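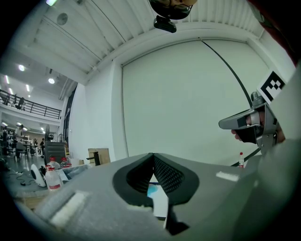

The Big Room at Ternwood: Is It Really a Good Place to Work?

Student project report, Built Environments workshop
Roxana Agudelo, Savita Prajapati, Arnulfo Cabrera
Project adviser: Genowefa Zieliński

July 16, 2023

2 Comments
2 Shares

Why we picked this room

The leaflet for the Ternwood building calls the main room "calm, bright and endlessly flexible." We had all worked in it before this project and none of us would have used the first word. The third one sounded like something you say about a room when you haven't decided what it's for. So when the workshop asked us to choose a space and test a claim made about it, we took the leaflet and went through it with a pencil.

The room is one tall volume that opens on one side into a larger space on two levels. A mezzanine balcony with a black metal railing looks over that part. The ceiling is white, with corrugated panels running in parallel between beams. At one end is a large flat white wall panel with a white beam along the top and a white pillar to the left of it. Nearly everything that isn't a railing or a piece of equipment seems to be white, and people who like the room usually mention that first.

The conversion was designed by a firm called Wegener. Their summary is where the leaflet got most of its language. We asked them for the drawings and any acoustic or lighting work done at the time. They sent the drawings. We asked again about the rest and had no answer by the time we finished writing, so we can't say whether it exists.

What we set out to check

We turned the leaflet's three words into questions we could do something about. For "calm," we asked whether people on the main floor could follow a conversation at their own bench while other things were going on, including on the balcony. For "bright," we asked whether the light on the work surfaces was enough for close work, and whether it was comfortable. For "flexible," we asked whether groups rearranged anything during an ordinary week.

Savita thought the last question was unfair, because a room can be flexible even if nobody feels like moving the furniture. That's a reasonable objection. We kept the question in but tried not to lean on it too hard.

What we did

We used a paper questionnaire and got 32 back. We made two long visits in June, one while a full class was using the floor and one on a quiet afternoon. Arnulfo did the light readings with a borrowed meter. Roxana did the listening test, and Savita sat on the balcony and wrote down what people did below.

The listening test needs some explaining. One of us read lists of unrelated words in a normal speaking voice, and a listener wrote them down. We did this across a bench, then from one end of the floor to the other, then from the balcony down. It's a rough version of a test that has a proper form, and we didn't have the equipment or the training for the proper form. Word lists do have one advantage over asking people "can you hear all right?" which almost everyone answers with yes.

The questionnaire was less successful than we had hoped. Our first question was "How calm do you find the room?" and Ms. Zieliński pointed out, too late, that we had put the leaflet's word into everyone's head before they had a chance to think of their own. The answers to that question are in the appendix and we don't use them below.

Results: sound

Across a bench, listeners got nearly every word on the quiet afternoon and missed a noticeable share of them during the class. We expected that much. The result we didn't expect came from the balcony. Words read at the railing in an ordinary voice were easier to write down on the main floor than words read at the same level from the opposite end of the floor. Roxana repeated the test with the reader and listener swapped and got the same pattern.

Our guess is that the flat white wall panel has something to do with it. It's big and flat, and it stands beside the open side. The ceiling is harder to judge. Nilton Ayala, who looks after the bookings, told us the corrugated panels "break up the echo," and we heard the same thing from two people on the questionnaire in almost the same words. It may be true. Ridges can scatter some sound, but how much depends on how deep they are and on the pitch of the sound. We found no measurement behind the statement, and we suspect it has been passed from one person to the next since the building opened. We couldn't test it. You would need the same room with a flat ceiling.

In written comments, people complained about the balcony more than they complained about the class on the floor. Several said they could hear phone calls from up there. One wrote that she had learned about a classmate's rent dispute in more detail than she wanted.

Results: light

We used 300 lux as our line for general work, which was the value in our course notes. On the first visit, the benches near the end wall were comfortably over it. Under the balcony they were under it, even with everything switched on. That isn't surprising, since there's a floor in the way. But the leaflet makes no distinction between the two parts, and the bookings sheet treats all the benches as the same.

A meter reading only tells you how much light lands on a surface. It doesn't tell you what it's like to sit there. A bright panel high up against a white ceiling is fine when you're looking down at a notebook. It's much less fine when your work makes you look up, and people doing hands-on work look up a lot. On the questionnaire, more people ticked "too bright" than "too dark," and some ticked both. At first we took that for carelessness. After the second visit we think they meant it, because you can walk from one condition to the other in a few steps.

We don't have a proper glare measurement. Arnulfo wanted to calculate one from photographs, and we dropped the idea when we saw how much our wide-angle shots bent the ceiling beams. Any number from that would have looked more exact than it was.

Results: moving things around

Savita's notes from the balcony show people adjusting seats and shifting equipment along the benches, but no group changed the layout of the room on either visit. When she asked why, the usual answer was cables. A few people said they assumed it wasn't allowed. Mr. Ayala says it is allowed. There's no sign about it that we could find.

Two visits aren't enough to say that the layout never changes. What we can say is that "endlessly flexible" wasn't visible on the days we looked, and that some users didn't know it was on offer.

What we tried

The workshop asks every group to try one change. We borrowed a set of Akell felt screens and stood them along the open side for part of the quiet visit, then repeated the word lists. Scores from the balcony dropped a little, and that was the result we were after. Scores across the bench stayed the same.

We would like to claim this as a success. The trouble is that the reader knew when the screens were up, and may have spoken more softly without meaning to. The listener knew too. We also tried the screens only on the quiet day, when the problem is smallest. The supplier's sheet promises a "transformed soundscape," and nothing we recorded comes close to that.

Weak points in our own work

Besides the first survey question, the biggest weakness is who filled out the forms. They were handed out on the main floor, so people who had given up on the room and gone to work somewhere else aren't in the results at all. Their answers might have been the most useful ones.

All three of us also went in expecting to find fault. We tried to write down the good things as well. People like the height of the room. They like being able to see what other groups are doing from the railing, and several said they had picked up ideas that way. One person wrote "I just like it in here," which we had no category for.

Recommendations

Ask people to take phone calls somewhere other than the balcony before spending any money on screens. Mark the benches under the mezzanine as lower-light on the bookings sheet, or add task lamps there. Put up a notice saying the layout can be changed, with Mr. Ayala's extension on it. If the felt screens are bought anyway, test them during a full class with a reader who can't see them.

We would also take "calm" out of the leaflet. "Bright" can stay if it says which part of the room it means.

The Namance group has asked to use our word lists in their own building in the fall. They're welcome to them, and we've told them to rewrite question one.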